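**Cozma tabletop turntable - review after a summer of use**

I bought the Cozma turntable in July, when we moved the big table into the living room and started eating there. The table is wide enough that the salt is always at the wrong end. I had used a cheap plastic lazy Susan before this one and wanted something lower and heavier.

The top is a glossy black disc with a thin silvery rim. It came in a flat box from the Wendamden warehouse, already assembled, with a small bag of spare feet. There was one sheet of instructions, mostly about cleaning. Mine had no scratches out of the box.

Turning is smooth. With a full pot of soup on it, it still moves with one finger and stops where I leave it. It doesn't coast much, so bottles stay upright when someone is impatient. With the weight all on one side there is a faint rubbing noise, and it goes away when the load is spread out.

The table has a cover on it, and that was my main worry. The feet grip well enough on a covered surface if the cover is pulled tight first. If there is a wrinkle under the base, the whole thing rocks a little. I now smooth the cover before setting the turntable down and haven't had to think about it again.
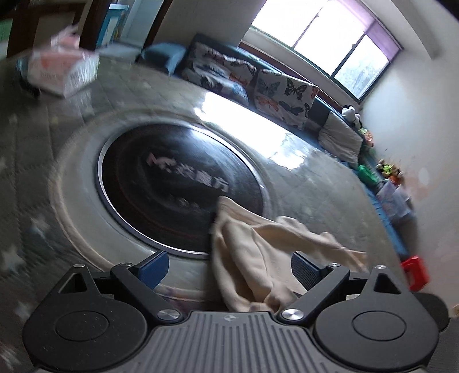 Cleaning is where I would take a point off. A glossy black surface shows everything - fingerprints, crumbs, the ring from a glass. Paper towels leave lint. A soft dry cloth works best, after a first wipe with a damp one. I keep a beige cloth for the job, and it gets left on the table more often than it gets put away. Sticky spills need warm water and a drop of dish soap. The sheet says not to soak the base, so it can't go in the sink.

The rim does not hold anything in. Small jars near the edge will slide off if you spin it hard, and a raised lip would fix that. Godfrey Makori, who has the older Flostville model, tells me his has a lip but is harder to wipe. I would still take the lip.

Price was 43 dollars with shipping. The Vernudham one I looked at first was 70 and had a wooden top, and I didn't want to oil it.

After regular use the bearing feels the same as it did in July and the feet are still on. I would buy it again for a large table. For a small one, measure first - it takes up more room than the listing suggests.

Rating: 3 out of 5 for cleaning, 5 out of 5 for everything else.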